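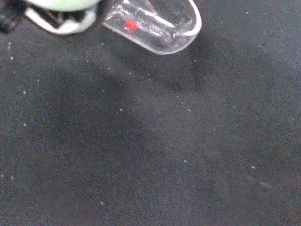

Fig. 1. Transparent tube with rounded closed end, over dark cloth.

Edholm Technical College
CHM 2192, Bench Methods
Handout 3: Small glassware, supports and transfer of solids
Wustley Building, Room 557
Revised June 25, 2021

1. Scope

These notes cover the layout of a bench for small-scale work, the handling of narrow tubes, and the transfer of a dry solid into a small vessel through a funnel. Heating and filtration are in the next handout. Read section 4 before the lab session; the quiz draws on it.

2. Work surface

A dark cloth gives contrast for clear glass and for white or pale solids. It also softens contact when a tube is laid down. It does not protect the bench from solvents, and it must be removed before any open flame is used. Lint on the cloth can be picked up by a damp outer wall, so wipe a tube before weighing it.

Lay the cloth flat and smooth out folds under the rack. A base plate resting on a fold will tilt, and the tubes will tilt with it.

3. Supports

3.1 Test tube rack. The open acrylic type has an upper plate with a row of round holes and a base plate below it, joined by vertical rods. The upper plate keeps the tubes from leaning; the base plate limits how far they drop. Check that the collars on the rods are tight before loading.

3.2 Cork ring. Used under round-bottomed vessels and under small vessels that would tip with a funnel in the neck. Select a ring whose opening holds the vessel without wobble. Discard rings that crumble at the inner edge.

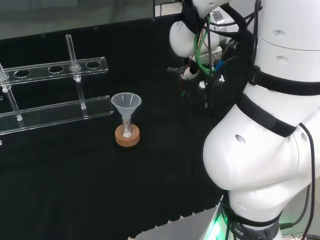 Fig. 2. Acrylic rack at left; white funnel in the neck of a small flask, seated in a cork ring.

3.3 Funnel. For dry solids use a wide cone with a stem that enters the neck freely. If the stem seals against the glass, displaced air has to come back up through the powder and the flow stops. Plastic funnels hold a static charge in dry weather. Tap the cone lightly to release what clings to it.

4. Handling tubes

4.1 Lift a tube straight up until the rounded end is clear of the upper plate, then move sideways. Moving sideways too early is the usual cause of chipped bottoms.

4.2 Grip the upper third. The lower part should stay in view at all times during a transfer. 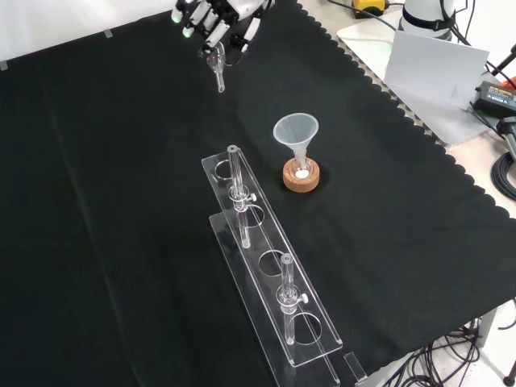 4.3 Tubes fitted with a stopcock need extra clearance. Turn all handles to the same side of the rack before starting, and leave an empty hole between neighboring tubes where the rack allows it. Never lift by the handle. Hold the barrel with one hand while turning the key with the other.

4.4 Record hole positions in the notebook, counting from the end marked in your sketch. Entries such as "middle tube" will be returned for correction.

5. Inspection

Clear glass and clear plastic are inspected the same way: against a dark ground, with light from one side, turning the piece slowly through one full rotation.

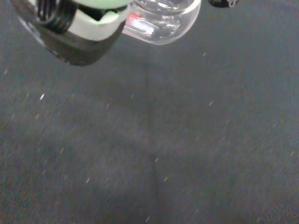

A reflection shifts along the wall as the piece turns. A scratch or crack turns with it. Colored streaks should be checked in the same manner before they are written down as residue. Run no fingertip along a suspected chip; use a folded tissue.

6. Before the session

Bring the Foulkes manual, pages 27 to 31, and a completed bench sketch showing rack, ring and funnel. Tube racks are stored in cabinet 3. Broken glass goes in the rigid bin by the door, with an entry in the breakage log.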